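Refurbishing Shop's Processor Cell Gets a Slow and Careful Tune-Up

TROSTVILLE, March 21, 2022
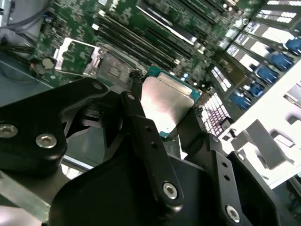 Fingers off, fingers on, and a lot of patience

If you have ever put a processor into a motherboard by hand, you will remember holding your breath while you did it. Linnea Rønning has been holding hers, on and off, for most of the past month. She looks after the robot cell at Nyberg, the Trostville shop that takes in used servers, fixes them up and sends them back out to schools and small offices, and she has spent a good many of her afternoons bent over an open chassis with a hex key in one hand and a cup of cold coffee somewhere behind her.

The cell's job is a small one to describe and a fussy one to do. The gripper picks up a processor by its sides, brings it over the open socket, squares it up and sets it down with no sliding at all. Since it went into service at the shop it has placed 3,839 of them, and Rønning keeps the tally in a green notebook as well as on the computer, because she likes turning the pages.

In February the notebook started to show something she didn't care for. The cell was backing off and trying again more often than it used to, mostly late in the day. Nothing was getting bent, she is happy to report, but every second try adds time, and it makes a person nervous to watch!

Her first thought was the camera, so she cleaned that and ran the calibration again, which helped for a morning. Then she took the finger plates off and laid them on a flat stone, and found that one had worn just enough along its gripping edge to let a chip lean as it was carried. A little lean is fine on the way over. It has to be gone by the time the chip goes down, and the worn plate was making the arm work too hard to get rid of it.

New plates came over from the machine shop in Wuvumville, and fitting them took two tries. The screws go in finger-tight first, then a steel gauge block goes between the plates, the gripper closes on it gently, and only then does everything get snugged up, a bit on one side and a bit on the other. (On the first try she tightened one side all the way before touching the other. She tells this story on herself quite cheerfully.)

After that comes the part she enjoys, which is teaching the approach over again. She uses scrap boards for this, with the socket frame lifted open the way it would be on a real job, and steps the arm down a hair at a time while she looks in from the side with a flashlight. The memory slots and their latches stand up higher than you would think, and the path has to clear them going in and coming out. There are six board layouts in the cell's library at present, and she has gone through every one of them.

The software that steers the arm is called Hirnidura, and it now has a page for finger wear, which Rønning asked for and more or less designed on the back of an envelope. It will put up a reminder after every 1,073 placements, so that the plates come off and get looked at before the notebook has anything to complain about.

The old plates are in her desk drawer. She plans to have them reground and keep them as spares, and she has two more board layouts to teach before the next truckload of servers comes in.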